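**Levchenko's "Flamomov": did anyone else make it to the end**

**orkis_reel** | 2023-06-07

ok so finally saw it. Low budget horror, one farmhouse, three actors, a stove that whispers. Been on my list since December. First hour is great. Then the stove starts TALKING talking, full sentences, and I checked out. Am I wrong? Tell me I'm wrong

**paleticket**

You're wrong

The voice is the whole movie. If it only whispers you've got a mood piece and no story. Somebody has to make the deal with it and you can't make a deal with a hiss

**orkis_reel**

could do it with the sister's face tho. She's good enough. The bit where she's listening at the little iron door and starts nodding, I didn't need to hear a word

**dunmarrow**

agree with OP. Also the voice is clearly the director with a pitch shifter on. Once you hear it you can't un-hear it. Took me right out

**paleticket**

so what, it's a cheap movie. Half the cheap movies we all love on here have the director doing a voice

**dunmarrow**

yeah and half of those voices are bad lol

**gravelmouth77**

Saw it at the Komen, back when they still did the midnight slot. 200 seats and I had a row to myself. Sound was way too loud and it HELPED. At home on a laptop the stove sounds like a guy in a bucket. In that room you felt it in the chair. Might be a different movie depending where you see it

Ending still doesnt work. The brother just leaves?? Walks up the road, credits. After all that

**orkis_reel**

see the ending I liked. He already gave up the thing he cared about, there's nothing left in the house for him. Her being still inside is the scary part. Lamp goes out in the upstairs window, very small, back of the shot. Missed it first time

**gravelmouth77**

what lamp

**orkis_reel**

upstairs left. right before the cut. Go back and look

**gravelmouth77**

ok. ok I looked. Fine, that's good. Still think its too quick

**tinderbox_ann**

Which cut did everybody watch? Theres two. The festival one is longer and has the dinner scene, where the stove is already talking at the START and they're all just used to it. Changes everything. By the time it bargains with her you've known it for an hour, its like an awful uncle

**paleticket**

THIS. I've only ever seen the long one. No wonder we're arguing

**dunmarrow**

wait there's a dinner scene

**tinderbox_ann**

yes and it's the best thing in it. Short version dropped it when the home release came out, no idea why. The disc they sold was a run of 912 and it's the short cut. Long one only turns up at screenings or if someone has a file

**orkis_reel**

well now I feel dumb for starting this. Watched the short one obviously

**dunmarrow**

not dumb, a movie should work in the version they sell you. If the cut in the box is missing the best scene then thats the movie and it's got a hole in it

**tinderbox_ann**

Harsh but ok. I'd still say see both before calling the voice a mistake

Couple of pics from my table before I go on

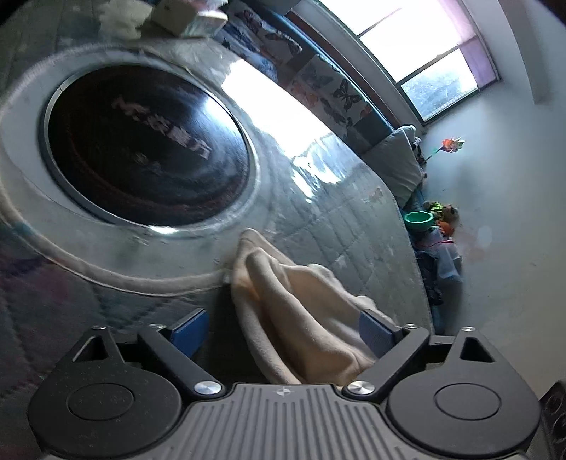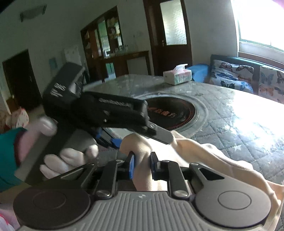

Anyway the dinner scene. It's one take, camera sits at the end of the table and stays put. Nobody looks at the stove when it speaks, they pass the bread and answer it. All the fear is in how bored they are. Then the mother reaches for the salt and her two fingers close on it so slowly, dead even from both sides, like the jaws on that gripper, and you realize she isn't really the one moving them. No effect, no music. Cost them nothing. Paleticket is right that it needs the voice, it just needs it EARLIER

**paleticket**

the salt!! forgot about the salt

**gravelmouth77**

ok now I'm mad I've never seen this. Anyone know if it's screening anywhere

**tinderbox_ann**

not that I know of. The Levchenko mailing list announces them but it's been dead for months. Will post if something comes up

**dunmarrow**

I'd watch it. Still gonna hate the pitch shifter

**orkis_reel**

same. changing thread title to "short cut" so people know what I was whining about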